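로봇 팔 시연 수집용 작업대 덮개, 한 학기 써 본 후기 (비라닌 무광 브라운)

2018년 5월 31일

안녕하세요, 오랜만에 장비 후기 하나 올립니다. 지난번에 그리퍼 손가락 패드 글을 쓰고 나서 댓글로 "바닥에 깐 건 뭐예요?"라는 질문을 생각보다 많이 받았어요. 로봇 팔도 아니고 카메라도 아니고 바닥 덮개를 물어보시다니 처음에는 조금 웃었는데, 생각해 보면 저도 이 일을 시작할 때 제일 늦게 고민한 게 덮개였고, 제일 많이 갈아엎은 것도 덮개였거든요. 그래서 오늘은 마음먹고 길게 씁니다. 차 한 잔 옆에 두고 읽어 주세요.

저희가 하는 일부터 짧게 적을게요. 양팔 로봇을 사람이 원격으로 움직여서 컵을 집고, 세우고, 걸이에 거는 동작을 기록합니다. 그 기록을 모아서 정책 모델을 학습시키고요. 이번 과제 이름은 플리르니츠(Plirnitz)이고, 컵을 머그 걸이에 거는 동작만 따로 모으는 작업입니다. 말로는 한 줄인데 실제로는 같은 동작을 조금씩 다르게 수백 번 반복하는 일이라, 책상 위 환경이 조금만 거슬려도 하루가 아주 길어집니다.

왜 덮개를 깔게 됐나

처음에는 그냥 맨 책상에서 모았어요. 흰 상판이라 깔끔하고 좋다고 생각했는데, 천장 조명이 그대로 반사되는 바람에 위쪽 카메라 영상에 하얗게 날아간 자리가 생기더라고요. 더 곤란한 건 그 자리가 조명을 켜는 조합에 따라 돌아다닌다는 점이었습니다. 아침에 모은 것과 저녁에 모은 것이 다른 책상처럼 보였어요. 학습을 돌려 보던 아피크(Afiq Rahman) 씨가 결과를 들고 와서는 하얀 얼룩 근처에서 팔이 자꾸 머뭇거린다고 하더군요. 그때 모은 시연이 217개였는데, 아까워서 며칠 붙들고 있다가 결국 본 데이터에서는 뺐습니다. 지금도 폴더는 못 지우고 있어요.

그다음에 산 것이 브레믹스(Bremix) 고무 매트입니다. 두툼하고 미끄럽지 않아서 첫인상은 정말 좋았어요. 그런데 컵을 바닥에 대고 살짝 밀면서 방향을 돌리는 동작이 안 됩니다. 매트가 컵을 꽉 잡아 버려요. 조작하는 사람이 무의식중에 미는 동작을 피하게 되고, 그러면 시연이 전부 집어 올리는 쪽으로만 쏠립니다. 저는 그걸 한참 뒤에 영상을 몰아 보다가 알아차렸어요. 고무 매트가 나쁘다는 이야기는 아니고요, 조립 작업처럼 부품이 굴러가면 안 되는 과제라면 저는 지금도 그걸 권할 것 같습니다.

비라닌 덮개의 첫인상

비라닌(Viranine) 무광 브라운은 아니사(Anisa Wattimena) 씨가 찾아왔습니다. 원래 촬영용 배경으로 나온 제품이라고 해서 반신반의했어요. 돌돌 말린 상태로 오는데, 펴면 꽤 넓어서 저희 긴 작업대를 덮고도 남았습니다. 색은 갈색인데 붉은 기가 적고 차분해요. 샘플 조각을 조명 아래에서 이리저리 기울여 봤을 때 번들거리는 느낌이 거의 없었고, 그걸로 바로 마음이 기울었습니다. 냄새는 첫 이틀 정도 났고, 환기를 시키니 금방 괜찮아졌어요.

다만 말려 있던 버릇은 오래갑니다. 설명서에는 하룻밤 펴 두라고 되어 있는데 하룻밤으로는 어림없었어요. 저희는 책을 올려놓고 나흘을 뒀고, 그러고도 잔주름이 남았습니다. 타이그(Tadhg Geraghty) 씨가 다리미를 대 보자고 했는데, 제가 무서워서 말렸어요. 혹시 해 보신 분 계시면 댓글로 알려 주세요. 진심으로 궁금합니다.

좋았던 점

첫째는 역시 영상입니다. 조명 때문에 날아가는 자리가 사라졌어요. 그림자는 생기는데 가장자리가 부드러워서, 밝은 색 컵은 그림자 위에 놓여도 윤곽이 잘 살아 있습니다. 하늘색, 주황색, 흰색 물건은 아주 잘 보이고요. 반대로 갈색이나 짙은 나무색 물건은 당연히 묻힙니다. 저희 과제에서는 머그 걸이가 밝은 원목색이라 괜찮았지만, 짙은 호두색이었다면 다른 색을 샀을 거예요.

둘째는 마찰이 적당하다는 점이에요. 컵을 밀면 밀리고, 놓으면 섭니다. 옆으로 쓰러진 컵을 손가락 끝으로 살살 굴려서 잡기 좋은 방향으로 돌리는 동작이 이제 됩니다. 저는 이게 정말 반가웠어요! 쓰러진 컵에서 시작하는 시연은 모델에게 꼭 보여 주고 싶은 상황인데, 그 전에는 조작하는 사람도 괴롭고 결과도 어색했거든요.

셋째는 그리퍼가 바닥을 쳤을 때 마음이 덜 아프다는 것. 납작한 물건을 집다 보면 손가락이 바닥을 긁는 일이 꼭 생깁니다. 맨 상판일 때는 그 소리에 온 방 사람이 다 돌아봤는데, 지금은 툭 하고 맙니다. 쿠션이라고 부를 만큼 두껍지는 않아서 큰 충격까지 막아 줄 거라고 기대하시면 안 되고요.

청소도 쉬운 편입니다. 마른 천으로 먼지를 닦고, 손자국은 물기를 꼭 짠 천으로 닦으면 됩니다. 수트리스노(Sutrisno Ong) 씨가 한 번 커피를 쏟았는데 바로 닦았더니 자국이 남지 않았어요. 본인은 그날 이후로 작업대 근처에 컵을 안 들고 옵니다. 컵 거는 과제를 하는 방에서요.

아쉬웠던 점

아무래도 주름 이야기를 또 해야겠네요. 넓은 만큼 가운데가 잘 뜨고, 팔이 반복해서 지나가는 방향으로 천천히 밀립니다. 하루 종일 모으고 나면 아침보다 앞쪽이 조금 내려와 있어요. 양면테이프는 떼어 낼 때 상판에 끈적한 게 남아서 포기했고, 지금은 앞쪽 가장자리를 금속 클램프로 눌러 씁니다. 클램프 바로 안쪽이 살짝 우는데, 컵이 놓이는 구역까지는 오지 않아서 그냥 두고 있어요.

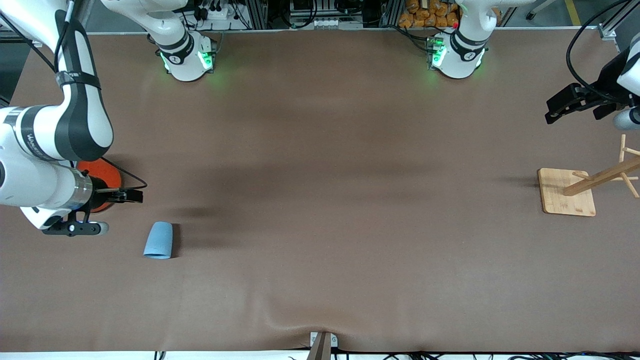 고정하는 요령

클램프를 조이기 전에 손바닥으로 가운데에서 바깥쪽으로 쓸어 주세요. 저는 이걸 거꾸로 하다가 주름을 한가운데로 모은 적이 있습니다. 너무 세게 조이면 눌린 자리에 자국이 남으니 덮개가 손으로 당겨서 안 움직일 정도면 충분해요. 아므라니(Amrani)에서 나오는 자석식 누름쇠도 빌려 써 봤는데, 저희 작업대에서는 힘이 약해서 돌려드렸습니다.

그리고 수집을 시작하기 전에 빈 작업대 사진을 꼭 한 장 찍어 두세요. 아미룰(Amirul Tarigan) 씨가 만든 습관인데, 전날 사진과 겹쳐 보면 덮개가 얼마나 밀렸는지 금방 보입니다. 다만 주름이 매일 똑같을 필요는 없다고 생각해요. 저희는 일부러 가끔 다시 깔아서 조금 다른 바닥도 섞습니다. 주름 하나 바뀌었다고 못 집는 모델이면 곤란하니까요.

내구성

이 덮개 위에서 지금까지 모은 시연이 1925개입니다. 목표가 3000개라서 아직 갈 길이 남았어요. 400개쯤 모았을 때 한 번 꼼꼼히 살폈을 때는 새것 같았고, 지금은 그리퍼가 자주 내려오는 자리에 가는 긁힘이 몇 줄 있습니다. 손으로 만지면 느껴지는데 카메라 영상에서는 잘 안 보여요. 9월까지는 이대로 쓰고, 그때 뒤집어서 쓸지 새로 살지 정하려고 합니다. 뒷면은 색이 살짝 밝아서 고민이 좀 되네요.

이런 분께 권해요

천장 조명이 강한 방에서 고정 카메라로 수집하시는 분, 컵이나 그릇처럼 밀고 굴리는 물건을 다루시는 분께는 기쁘게 권합니다. 나사나 작은 부품을 다루신다면 고무 매트 쪽이 편하실 거예요. 작업대가 작으신 분은 잘라 쓰셔도 되는데, 칼보다는 큰 가위가 깔끔하게 잘렸습니다. 별점은 다섯 개 중에 네 개 드릴게요. 빠진 하나는 전부 주름 몫입니다.

다음 글은 머그 걸이 고르는 이야기를 쓸까 해요. 못이 짧은 것과 긴 것이 난이도 차이가 꽤 커서 할 말이 많습니다. 덮개에 대해 더 궁금한 점은 댓글 남겨 주시면 아는 만큼 답해 드릴게요.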